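Haushaltsforum Drollotura > Möbel & Polster > Fragen

Graue Polsterstühle mit weißer Paspel im Gemeinschaftsraum: wie kriege ich die wieder sauber?

Frage

Hallo zusammen! Wir haben in unserem Gemeinschaftsraum seit zwei Jahren einen großen langen Tisch und dazu Polsterstühle, grau mit dunkelblau, und an den Lehnen läuft so eine weiße Paspel entlang. Als wir die ausgesucht haben, fand ich genau die Paspel toll (ja, meine Idee, ich weiß). Inzwischen sieht man an der Stelle, wo alle beim Rausziehen anfassen, einen grauen Schleier, und auf zwei Sitzen sind Kaffeeränder. Am Donnerstag haben wir wieder Besuch und ich würde bis dahin gern wenigstens die schlimmsten Stühle hinkriegen.

Bisher probiert: lauwarmes Wasser mit Spüli und Mikrofasertuch. Der Kaffee ist heller geworden, dafür habe ich jetzt einen Wasserrand, der größer ist als der Fleck vorher. Super. Auf dem Etikett unter dem Sitz steht nur eine Artikelnummer, irgendwas mit 936, und "100 % Polyester". Kein Pflegesymbol, nix.

Die beiden Bilder zeigen den Tisch und die Stühle:

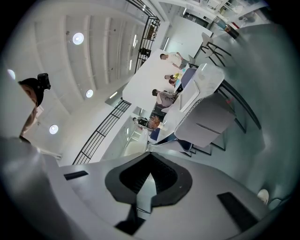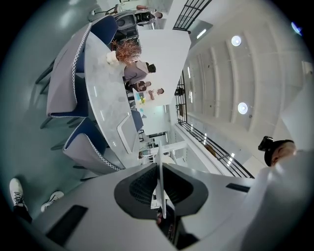
Stilach, im August

Meine Fragen also: Kann ich den Sitz komplett nass machen, damit der Rand verschwindet? Geht an die Paspel irgendwas mit Bleiche oder färbt mir dann das Dunkelblau aus? Und lohnt sich ein Sprühextraktionsgerät zum Leihen, wenn es am Ende nur um ein paar Stühle geht? Im Baumarkt in Cundport hätten sie eins, aber da muss ich erst mal hinkommen.

Ach so, und falls jemand einen Tipp für die Tischplatte hat: hell, so marmorartig, da bleiben immer Ringe von den Gläsern zurück. Ist aber zweitrangig.

Antwort 1 (als hilfreich markiert)

Den Wasserrand kenne ich, den hatte ich auf sämtlichen Esszimmerstühlen. Bei Polyester kriegst du ihn meistens weg, wenn du die ganze Sitzfläche gleichmäßig anfeuchtest, von Naht zu Naht. Also mit der Sprühflasche, nicht mit dem Eimer! Wenn der Schaumstoff drunter vollläuft, trocknet der tagelang und fängt an zu müffeln. Danach mit einem weißen Handtuch fest drücken, nicht reiben, und den Stuhl schräg vors offene Fenster stellen. Ich rechne 6 Stunden, bis man wieder drauf sitzen kann, bei schwülem Wetter über Nacht.

Beim Kaffee würde ich vorher noch einen Löffel Gallseife in der Sprühflasche auflösen und am Ende mit klarem Wasser nachgehen. Das Nachspülen ist wichtig, die Seifenreste ziehen sonst den Schmutz an und nach ein paar Wochen hast du denselben Fleck wieder.

Bleiche: bitte lass es. Mir hat Chlorreiniger mal eine Naht gelb gemacht und den blauen Stoff daneben rosa, das war dann ein sehr teurer Kaffeefleck. Für die Paspel nehme ich eine alte Zahnbürste und Sauerstoffreiniger als Pulver, zu einem dünnen Brei angerührt. Vorher an einer Stelle testen, die keiner sieht. Fünf Minuten drauf, feucht abnehmen, fertig. Ganz weiß wie neu wird sie wohl nicht mehr, aber der Griffschleier geht bei mir gut raus.

Leihgerät würde ich erst nehmen, wenn du alle Stühle auf einmal machst. Für zwei Sitze dauert das Saubermachen des Geräts länger als die Stühle selber.

Antwort 2

Rasierschaum! Aufsprühen, einwirken lassen, abwischen. Klappt bei uns im Auto immer.

Antwort 3

Zum Tisch: Kommt drauf an, ob das echter Stein ist oder nur die Optik. Bei echtem Marmor auf keinen Fall Essig oder Zitrone, der wird davon stumpf und das polierst du selber nicht mehr raus. Wenn du unsicher bist, schau mal von unten gegen die Platte, da sieht man oft, ob es eine Trägerplatte ist. Bei uns war es so, und die Ringe waren schlicht Kalk. Mit warmem Wasser und einem Tropfen Spüli sofort weg, solange sie frisch sind. Die alten Ringe haben wir mit der Pflegemilch von Zervas bearbeitet, zweimal, dann war Ruhe. Und Untersetzer natürlich, aber die benutzt bei uns auch nur die Hälfte der Leute.

Beim Rest schließe ich mich Antwort 1 an, nur würde ich destilliertes Wasser in die Sprühflasche füllen, wenn euer Leitungswasser so kalkig ist.

Kommentar der Fragestellerin zu Antwort 1

Danke dir! Habe gestern Abend den ersten Sitz gemacht, von Naht zu Naht, und der Rand ist weg!! Die Paspel kommt morgen dran, Pulver muss ich noch kaufen. Wie dünn muss der Brei denn sein, eher wie Joghurt oder eher wie Milch?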